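I took up knot tying in September, mostly to keep my hands off my phone, and now I can't walk past a shoelace without itching to redo it!

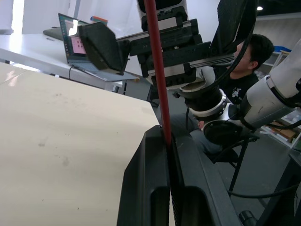
Grarus Bălan

My first book had 148 knots in it (I can do 11, on a good night). The bowline came quickly. The sheet bend took me almost 20 tries and a lot of muttering on the porch. 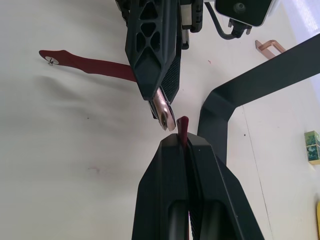 A dark red strap, held at the tip.

What I love is how portable it all is – a bit of cord in your coat pocket and you're set for any waiting room. My sister's kids want friendship bracelets next, so I'm off to buy more cord. 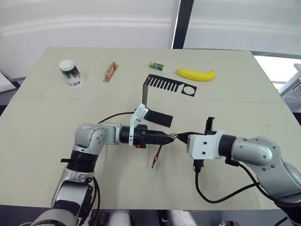 Meeting near the middle of the table.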